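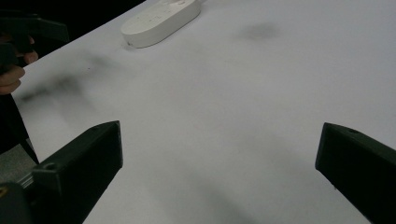

Week 6: Segmenting a pale object on a pale table

Reading before lab: the Sesness notes on thresholding, all of them, including the part after the nice pictures stop.

By now your group has a working version of the Promar pipeline, meaning it runs and prints numbers. This week we find out what the numbers are worth. The usual tutorial puts a red block on a gray mat and declares perception solved. We will be using white things on white tables.

1. Why brightness thresholding fails

A threshold assumes object pixels and table pixels live in different parts of the histogram. Put a smooth white object on a white surface and they share an apartment. What you get from the detector is the darkest stuff in view, and the darkest stuff in view is usually your own fingers. Last year one group reported excellent detection of a large black object that followed the gripper everywhere.

Mask the fingers first. Mfaume ships with a static mask for the open position. It is wrong as soon as the fingers move, so compute the mask from the opening width. The function is finger_mask(width) and the width is in millimeters. Passing meters does not raise an error. It gives you a very small mask and a long evening.

2. Shadows

Three kinds to handle:

Contact shadow. Hugs the object where it meets the table. Keep it. On low-contrast scenes it may be the best edge you have.

Tool shadow. Soft, wide, moves with the gripper. Drop anything whose motion between frames matches the tool motion.

Somebody else's shadow. A second gripper or a hand over the table throws a blurry shape that moves on its own schedule. Motion matching won't catch it. Use edge sharpness: reject a region if its boundary gradient falls below the cutoff in your config file.

The default cutoff is 30. It was chosen on a different table under different lights and should be treated as a rumor.

3. From mask to grasp

Fit an ellipse to the surviving region. The long axis gives orientation, and the gripper closes across the short one. If the two axes come out nearly equal, the angle is noise. Return the previous angle and log a warning. Do not average angles by adding them and dividing by two. 179 degrees and 1 degree do not average to 90, at least for a gripper.

Run the planner only after the ellipse has been stable for five frames. Otherwise Vomedeck will cheerfully replan on every one, and the arm will look as if it has remembered something upsetting.

4. What to hand in

The lab set has 1,693 frames, of which 1,301 have labels. Tune on 500 of the labeled ones and report on the rest of the labeled ones. Please don't tune on the ones you report. We do check, and the giveaway is always a suspiciously cheerful table.

Submit the config file, a one-page write-up, and your four worst failures with a guess at the cause of each. "Lighting" by itself gets no credit. Which light, and what did it do?

Next week: depth, and what shiny plastic does to it.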